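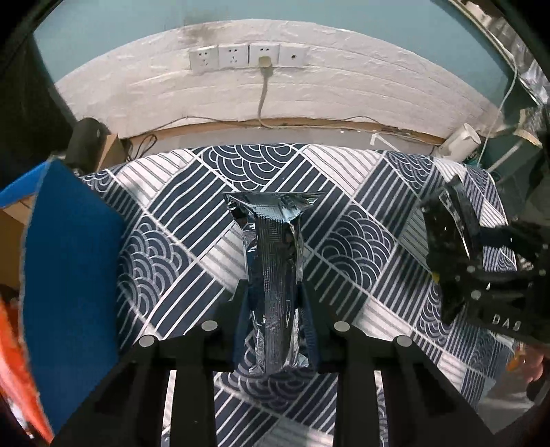

A foil bag over the navy and white tablecloth.

About Granska

Granska reviews TV comedy and fantasy, and we don't trust a pilot. Zihan Xiao started the site after sitting through 23 first episodes in one July and believing very few of them. Networks like to say a show "finds itself" by season two. Maybe. We'd like to see the scripts.

Every review covers a full season, finale included. We don't take screeners that come with a list of things we can't mention. Our archive holds 610 reviews, and 47 carry a second opinion from a writer who disagreed with the first.

Twist endings get watched twice. Most don't survive it.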